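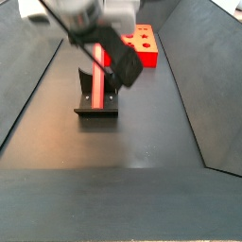 Report of a Visit to the Prollcombe Play Library, Clincombe
2020-11-30

Purpose of the visit

The Besora Early Years Association was invited to the open day of the Prollcombe Play Library, which lends toys, puzzles and games to families and child care providers in the Clincombe area. The association is considering whether to support a similar lending service in its own district. Members of the visiting party were asked to look at three matters in particular: how the collection is chosen, how returned items are checked, and what the service costs to run.

Premises and collection

The library occupies the ground floor of the former Amoah dry goods store. The front room is used for lending and the rear room for sorting and repair. A ramp was added to the side entrance in January, and strollers may now be left under cover.

The collection stands at 3,000 items. It is arranged by the kind of play each item supports, with separate shelving for building, matching and sorting, pretend play, music, and outdoor use. Age guidance is printed on the shelf cards but is treated as advice only. Staff explained that many families of children with developmental delays had found strict age labels discouraging, and the cards were rewritten for that reason.

Matching and sorting toys are borrowed more than any other group. Shape boards and peg boards are lent complete, with the pieces in a drawstring bag and a card listing what the bag should hold. Where a piece is lost the set is withdrawn until a replacement can be found. The library does not charge for lost pieces.

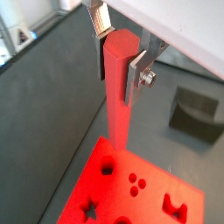
Leen Shboul asked whether a shape sorter still holds a child's interest after the first few days, and whether the loan period ought to be shorter for toys of that type. In her own district, she remarked, such sets tend to come back early, while train track is nearly always overdue. The library replied that its standard loan is 36 days for all items and that a single rule has proved easier for families to remember. Early returns are welcome at any time.

Cleaning and checking

Every returned item is cleaned before it goes back on the shelf. Hard toys are washed by hand and left to dry on racks overnight. Fabric items are laundered. Games are opened and checked against their cards, and any item with a crack, a sharp edge or flaking paint goes to the repair bench. The visiting party was shown the record book in which each repair is entered and signed.

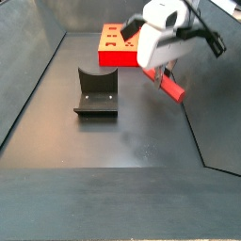
Red peg, with the shape block behind.

Costs and membership

Membership is $8 a year for a household. Child care providers pay a higher rate and may borrow larger sets. The fees do not meet the cost of the service, and the library depends on a yearly grant of $3,000 from the town, together with the proceeds of its spring sale. Hadi Nasrallah inquired about insurance and was given a copy of the current policy summary, which is held at the association's office.

Matters for follow-up

The association will request a blank set of the shelf and contents cards. It will also ask the library for its list of suppliers of replacement pieces. A second visit, on an ordinary lending day, is recommended before any decision is made on premises.

The association thanks the staff of the Prollcombe Play Library for their time and for the refreshments provided.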